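Part 2: What to buy before you bolt anything down

By Olaia Calvo | 2 comments | 44 shares

We use cookies to remember your settings. Accept | Manage

If you've got Part 1 done, you know where the cell is going and who's paying for it. Now comes the shopping (my favorite part, and the part where I've wasted the most money!). I'm writing this for a two-arm tabletop cell doing light handling work, folding flat-pack boxes and that kind of thing, so if you're moving castings around you'll want a different guide.

1. Write down the job first. One sentence, no model numbers. Ours said "open and fold a light box with two arms" and it stayed taped to the wall the whole time we were getting quotes.

2. Price the arms as a pair. Ask for both arms, both grippers and both sets of cables on one line. Fajardo quoted us the grippers separately the first time and I nearly missed it.

3. Budget for the rail and the enclosure. I always want to skip this line and I always regret it. Both our arms bolt to one aluminum rail along the front, each on its own base plate, and the walls and floor go around that.
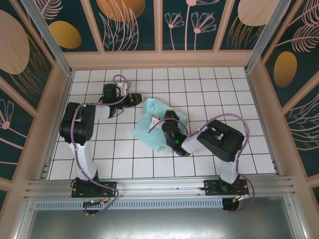

Note: get the floor size in writing before you order the rail. Keegan Tremblay at Brornow draws the arm reach on a big sheet of paper and lays it on the bench, and I've copied him ever since. You want both grippers to get to the middle comfortably, with room left over for the part when it's opened out flat.

4. Add cable length. Measure from the base to the gripper with the arm stretched out, then add slack for the elbow and the wrist. I buy the next length up and put a bag of clips on the same order.

CAUTION: A cable that looks fine with the arm parked can pull tight at full reach. Move each arm by hand, power off, through its whole range before you cut or tie anything.

5. Buy spares now. For us that's 2 gripper fingers and a servo - they cost much less in the first order than as a rush shipment from Mivau in April, ask me how I know.

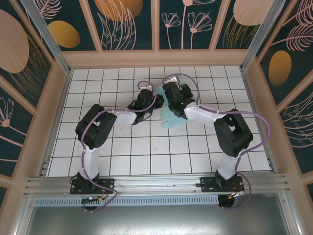 6. Set aside practice material. Boxes get creased and floppy after a few goes, and then you're teaching the arms on something that doesn't act like the real thing. Ask your box supplier for a stack from the same batch you'll be running.

7. Put your own hours in the budget. Smaranda Chiriac does our numbers and she makes me list set-up time as its own line, right under the hardware. I grumbled, but the total finally matched what we spent.

Note: if the total comes out too high, cut the wall panels down to something plain before you touch the spares. Please don't cut the stop button.

8. Send the list out for quotes. Same list to everybody, same wording. Famero took the longest to answer us and had the clearest quote, so give people time.

Once the quotes are back, go on to Part 3 and we'll get the rail level.

Get new parts of this guide by email. Subscribe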